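About us

Nisberg is a small home-organising business run by Lovisa Solheim. We sort cupboards, shelves and drawers in people's homes, one piece of furniture at a time. We don't sell furniture and we don't throw things out without asking. Most of our visits last 3 hours, and there are never more than 2 of us in the room.

Lovisa started in June, after clearing her aunt's flat and finding that the small things took far longer than the wardrobes. Keys, watches, batteries, instructions for appliances long gone. That is still the bulk of what we do.

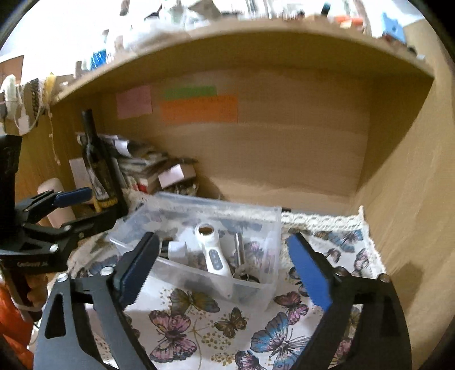

We begin with whatever gets handled every day. Those items go into one clear box with low enough sides to reach into, and the box stays at the front of the shelf. Papers come next. We sort them into 4 piles with the owner sitting beside us: keep, pay, ask someone, recycle. Bottles, candles and ornaments are left until last, and many of them stay exactly where they were.

If you have a cloth you like on the shelf, it can stay too. We will lift it, wipe underneath and put it back the same way round.
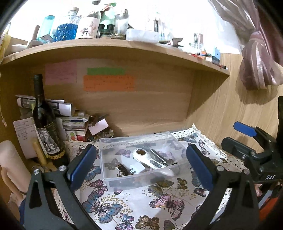
Clear box on a butterfly-print cloth, with notes on the back panel of the cabinet.

Notes stuck inside a cabinet are not moved unless you tell us they are out of date. The same goes for handwritten cards.

A first visit costs 150, boxes included. Follow-up visits are shorter and are charged by the hour. Please don't tidy before we come, as we need to see where things normally end up.

Last updated: 19 November 2024

Comments

Castaño: Do you do kitchen cupboards as well or only living rooms?

Jotarier: Had the sideboard done. I can find my keys now, still working through the papers.

Contact | Copyright Nisberg | Back to top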